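Civik Community Forum > Heating and Hot Water > Sundex boiler controller
Thread: Hot water dies at 16 minutes, every single time (SOLVED, I think)
Posted by Ubaldo Guerra

Okay, so I'm going to dump everything in one place, partly for whoever searches for this next winter and partly because I keep losing my own notes. Sorry for the length!

The setup: Parisi combi boiler, Sundex wall controller, and the Civik app on my phone talking to the controller over wifi. House is a two-story on Ninbridge Road with one bathroom up and a half bath down. The boiler came with the house. The controller I put in myself in March (yes, I followed the booklet, and yes, I turned the breaker off first).

The problem: hot water runs great and then at 16 minutes it goes cold. I timed it with the kitchen timer because my wife thought I was exaggerating. The controller shows fault 984, the burner shuts off, and if I close the tap and wait a bit it comes right back like nothing happened. Heating was fine the whole time, which drove me nuts.

First thing I tried was power cycling. Boiler off at the switch, controller off the wall, wait, put it all back. Nope. Same cutoff.

Second thing was the pressure, which was a little low, so I topped it up through the filling loop and bled the upstairs radiators while I was at it. The one in the hall spat brown water on my socks. The pressure was good after that but the hot water still quit on schedule.

Then I got it in my head that it was the gas meter, so I called the gas company and waited most of a morning. Very nice guy, checked the supply, said it was perfect and left. Free, at least. 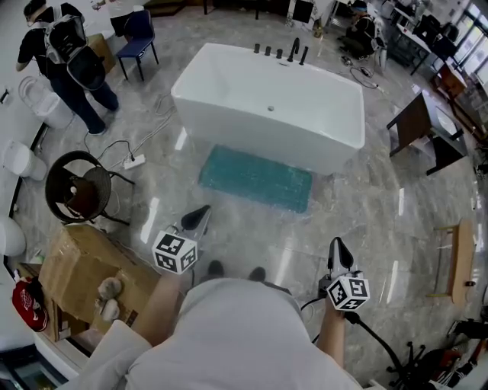 After that I did what I should have done in the first place and opened a ticket with Sundex. I got Lucrezia Gentile on the second email and she was great. She asked me for three things: the firmware version, a log export from the app, and what the DHW limit was set to. I had no clue there even was a DHW limit. (DHW is domestic hot water. I had to look it up.)

It's buried. You go into Installer Settings, hold the two arrow keys until the little wrench shows up, then go to page 2 and scroll almost to the bottom. Mine said 800. Lucrezia wrote back:

"800 is in seconds, and it's a holdover from the old tank models. Your boiler doesn't have a tank. The controller thinks it has been filling one and gives up."

Now 800 seconds is a bit over 13 minutes, and I pointed that out because it didn't match my timer. Her answer was that the count doesn't start until the flow sensor has settled and the controller has polled the boiler a few times, so it's normal for it to run late. Fine by me.

What she had me do, in order:

Update the firmware from the app (stay near the router, mine failed the first time from upstairs).
Go to Installer Settings, page 2, and change System Type from Stored to Instant.
Check that the DHW limit now shows dashes. If it still shows a number, set it to 0 and save.
Clear fault 984 from the history.
Run a hot tap for half an hour.

I felt terrible about the water so I filled the tub, then the mop bucket, then every watering can we own. It ran the full half hour, hot the entire way! I did it again at 6 a.m. before anybody was up, same result. No 984.

One leftover annoyance: the firmware update wiped my heating schedule, and the app put everything back to its default, so the place was toasty all night in June. Write your schedule down before you update. I've asked Lucrezia if there's a way to back it up and she's checking with the app people.

Leaving the ticket open until I hear back on that. If you have the same Parisi boiler and you bought your controller secondhand, check the System Type before you touch anything else. I'll post the schedule answer under this when I get it.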